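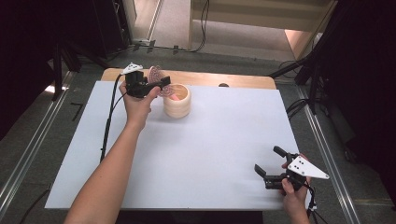
Rikden has packed small housewares for mail order since before most of the current staff joined, and until last November every lid and coaster was put in place by hand. Part of that work is now being moved to robot arms, and the packers are the ones teaching them. A teaching session means working with a gripper in each hand and doing the job the slow way, down to setting a spiral-patterned disc against the rim of a cup with the jaws instead of the fingers. The site has 21 packers, and nine of them now spend part of the week at the teaching table.

Hrefna Vestergaard was on the line for years before she switched. She says her wrists hurt less and her eyes get more tired. A good day is 505 recorded tries. The best so far is 796, and she does not want that to become the target.

Pay for teaching hours is the same as for line hours. Arnar Bisgaard, the shop steward, has asked for a higher rate, as the packers are passing on what they know. Talks with management continue. No jobs have been cut, but two people who left in the spring were not replaced. 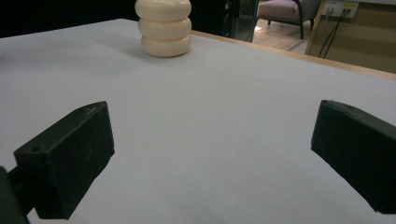 Gripper fingers open over the white tabletop, with the cream ringed piece standing farther back.

Genji Maruyama keeps the schedule. Turns at the table are limited to two hours, and packers can ask to go back to the line at any time. Three have done so.

Text: Ea Ketilsson. Page updated 26th September.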